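Can the machine do my dishes yet?

December 15, 2019

My sister asks me this question every time we speak on the phone, and I always give her the same answer, which is "not yet, but ask me again." She has a large family and a small sink, so for her it is a serious matter. I work near this field but not inside it. I write manuals for a company that makes conveyor equipment, and in November I had the chance to spend two days at Gredinell, where they are trying to teach a two-armed robot to work in a kitchen. I promised her a proper answer this time, so I am writing it down.

First I should say what I expected. In our factory at Hotia the machines are very fast. One of them, on the old packing line, moved 2853 boxes during a single shift last year, and it did not drop any. When you see this every day, you begin to think that a cup must be easy. But our machine knows where each box will be before the box arrives. The boxes are all the same, the belt is always at the same height, and the floor is painted so that people keep away. In a kitchen you get none of this help.

The people at Gredinell call their kitchen project Wuka. They chose an ordinary kitchen corner for the work, with a counter, a sink and a dishwasher, and they did not change the furniture to make it comfortable for the robot. I liked this decision. It is possible to build a special kitchen where the robot always succeeds, but my sister does not live in such a kitchen. 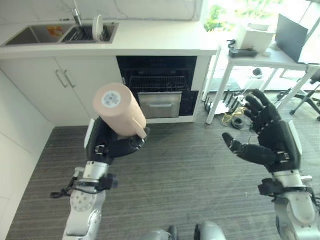
Cai wrote to me, after I sent around a first draft of this post, that I was too impressed by the fingers. A hand with fingers looks clever, Cai says, but in a restaurant the dishes are washed by a steel box with a door, and it has no hands at all, so why should we copy the human and not simply make a better box?

I have thought about this for a few days and I agree with half of it. The washing itself was solved long ago. My dishwasher cleans better than I do, and it never complains about the oven pan. What remains is everything before and after the washing: to collect the things from the table, scrape them, turn them the right way, find a place for them in the rack, and later put each one back in the cupboard. The box does not do any of this. For these jobs you need something that can hold a bowl, a fork and a thin glass, one after another, and I don't know a better shape for it than a hand. Maybe there is one. Cai thinks two suction cups would be enough, and I would like to see them pick up a wet cheese grater.

The other difficulty is knowing how hard to hold. I never think about this when I take a cup, my fingers decide it alone. For a robot somebody must decide it, or it must learn from many attempts. I asked one of the engineers how long until a person could buy such a machine, and she answered "some 3 years for a demonstration that looks good, and then please do not ask me about the price." I noticed that she did not say three years for a machine that works while you sleep.

So here is what I told my sister. If the question is whether a machine can wash, it could do that when we were children. If the question is whether a machine can clear the table after her 2 boys have eaten spaghetti, then no, and I would not wait for it before making a plan for who does the dishes on which evening. She said she already has such a plan and it does not work either.

I have asked to visit Gredinell again next year. If they let me, I will bring my own cheese grater and write about the result.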